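Plulville Allotments and Gardens Forum
Growing > Compost and soil

Thread: Cardboard in the compost heap, how much is too much?

moss_and_marrow
Hello to all. I moved to Plulville in February and I took over a plot at the Lynch Road site. The previous holder left two large bays, both of them half full of kitchen peelings and grass. It smells strong, like old eggs. My neighbour on the next plot told me to put in cardboard until it stops to smell. I have a lot of boxes from the moving, so I added many of them, and now the heap is mostly boxes. Is this a problem? I would like to have compost for the beans in the coming year.

dripline72
Welcome. Egg smell is no air. Cardboard is right but did you tear it up? Flat sheets lie on top of each other like roof tiles and the water runs off. Tear it to the size of your hand, soak it, then mix it in with a fork.

moss_and_marrow
Thank you. I did not tear it. I put them in flat, I thought it would save space. Tomorrow I go with a fork.

Hettys_Heap
I'm going to disagree with the whole idea. I stopped using cardboard three years ago. The tape never goes, the labels never go, and I was picking bits of plastic out of my carrots the next spring. Use dead leaves or straw. The farm shop on the Navden road sells straw cheap enough.

dripline72
You take the tape off BEFORE, Hetty.

Hettys_Heap
I did take it off. There's always some you miss, and the shiny printed boxes have a film on them you can't see until it's the only thing left.

onthefirnonside
Both of you have a point. Plain brown, no shine, no tape: fine. Anything glossy goes in the recycling. On the Firnon side we have a rule on the noticeboard that says the same, and it has been there longer than me.

For the mixing I go by volume, one bucket of green to two of brown. People quote all sorts of ratios but a bucket is what I have in my hand.

moss_and_marrow
I went this morning at 9 with the fork. It was hard work! Under the boxes it was quite dry, and at the bottom it was black and wet, with the smell. I took everything out, I tore the brown boxes and I put it back in layers, with a can of water on each second layer. Two of the boxes were shiny, so I took these home again.

One more question. In which moment do I turn it again? I read every week in one book, and never in another book.

Hettys_Heap
Never. Worms do it. I turn mine once, when I move it from one bay to the other, and that's my lot.

dripline72
Every fortnight if you want it by spring. Hetty's way works but you wait a year and a half.

Hettys_Heap
A year, thank you.

slowrot
I would like to add something on this, as I have kept a notebook of my heaps for a long time and English is not my first language either, so moss_and_marrow, we will understand each other.

I made two heaps from the same material. One I turned every two weeks, the other I left in peace. The turned heap was ready after 200 days and the quiet one after 264. This is a difference, but it is smaller than I expected, and my back has also an opinion. I must say that the turned heap had fewer weed seeds coming up afterwards.
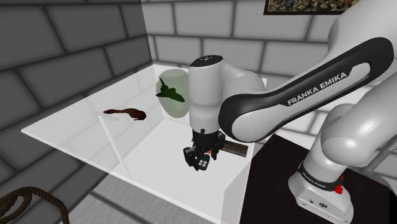 So for the beans I would turn it three or four times until the winter and then leave it with a cover on. An old carpet is good if it is wool. Please do not use the kind with a rubber back, it goes to crumbs and you will find them for ever.

onthefirnonside
Interesting numbers. Was it the same size of bay for both?

slowrot
Yes, the same pallets and side by side. But the quiet one stood nearer to the hedge and had more shade, so it is not a perfect comparison. I should have changed their places.

dripline72
Shade will account for a good part of that, I reckon. Mine went much faster when I cut the elder back.

Hettys_Heap
Or turning makes hardly any difference, as I've been saying.

moss_and_marrow
Thank you to everybody. I will turn it next in two weeks and then once each month. The smell is already less strong, and my neighbour has noticed it also. Does somebody know if the shop in Navden has wool carpet, or must I ask at the tip?

onthefirnonside
Ask at the tip, and go early.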